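August 5, 2019

The Villalba bench kit is a pair of tabletop arms with grippers, sold for light household and workshop jobs. We have had one on loan, and these notes cover how to set it up near a wall, with small bottles and a wall-mounted power strip in reach.

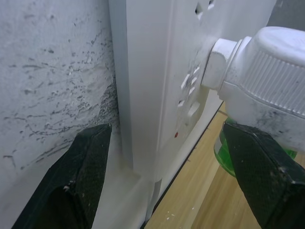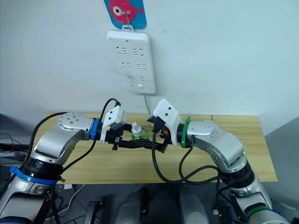
Skurnutgate Workshop Notes

Clearance. Leave at least 2 feet of table in front of the elbows. The arms fold outward when the grippers meet at the middle, and the elbows need more room than the grippers do. A table pushed against the wall is fine, but check the full swing at low speed before putting anything on it.

Grip. Small bottles with a ribbed cap are easier to hold just under the cap than around the body. Thin plastic bodies flex, and the jaw then reports a grip that is not there. Set the jaw force to 60 on the kit's own scale for a full bottle and lower it as the bottle empties. The factory setting is higher and dented two of ours.

Finger pads. The textured pads collect dust and lose hold on smooth plastic. Wipe them with a barely damp cloth, then a dry one. Do not use oil or furniture polish anywhere near them. Replacement pads come in packs of 2 from Sestov, who also stock the wrist collars.

Power strips. Unplug the strip at the other end before any cleaning job or any move that brings a bottle close to the outlets. Switching it off at its own button is not enough. Spray onto a cloth, never at the sockets, and keep the cloth away from the openings. Let the strip stand until fully dry before it goes back into use. A strip hung on a hook should also be fixed lower down, as a light push from a jaw will swing it.

Cables. Route the arm cables along the outside of each arm and leave a loop at the wrist. Too short a loop pulls the gripper off line; too long a loop drags across the table and tips things over. Tie bands in a different color for each arm save time when a cable has to be traced back.

Cameras. Wipe the wrist camera windows with a lens cloth. White walls and white plastic give poor contrast, and the kit was slow to find edges on both. A strip of colored tape on the table gave it something to work from.

Price and parts. Hutberg lists the kit without a table clamp. The clamp is worth adding — the supplied screws are too short for a thick top. Setup took nearly 58 minutes, most of it spent on the cables. The printed manual covers the left arm only and tells the reader to reverse the steps for the right. A revised manual is due in November.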